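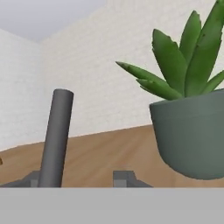
Wooden countertop

A wooden countertop is a flat work surface made of solid or joined timber and fixed on top of base cabinets, most often in a kitchen. It is used for preparing food, for holding small appliances and, in many homes, as the surface into which a sink is set. The terms "worktop" and "benchtop" are used in British and Australian English.

Materials

Hardwoods are preferred. Oak, maple, beech, walnut and cherry are the most common, and bamboo, a grass, is often sold alongside them. Softwoods such as pine dent easily and are used mainly in low-cost or rustic kitchens. A thickness of 30 millimeters is common in homes; thicker tops are made for butchers and bakers.

Oak is high in tannin. Where damp oak touches iron or plain steel, dark blue or black stains can form, and fasteners for oak tops are usually made of stainless steel or brass.

Construction

Three methods account for most tops. In plank construction, wide boards run the full length of the counter and are glued edge to edge. In edge-grain construction, narrow strips are turned on their sides and glued, which gives a harder and more stable surface. In end-grain construction, short blocks are set upright so that the cut ends of the fibers face the cook. End-grain tops are gentle on knives but take in water quickly if left unsealed.

Wood swells and shrinks across the grain as the air in a room becomes damp or dry. Tops are therefore held to the cabinets with slotted brackets or oversized screw holes that let the timber move. A top fixed rigidly may cup or split -- often during its first heating season.

Sinks and openings

Sinks may be dropped in from above, set level with the surface, or mounted from below. The undermount type leaves the cut edge of the wood exposed, and this edge must be sealed with special care. Shallow grooves are sometimes cut beside the sink to carry water back to the bowl. The area behind the faucet is a frequent site of decay, as water collects there and is seldom wiped away.
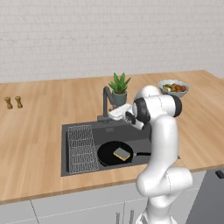

A light wooden kitchen countertop with a dark gray sink.

Finishing and care

Penetrating oils, among them tung oil and boiled linseed oil, soak into the wood and are easy to renew in small areas. Varnish and polyurethane form a film on the surface. They resist water better, but a damaged film generally has to be sanded back before it is repaired. Mineral oil does not harden and is used chiefly on surfaces meant for cutting.

Scratches and light burns can be sanded out. Hot pans should be placed on a stand or trivet. Cleaning is done with mild soap and a damp cloth, and standing water should be dried promptly.

See also

Butcher block
Kitchen cabinet
Wood finishing

Last revised December 26, 2021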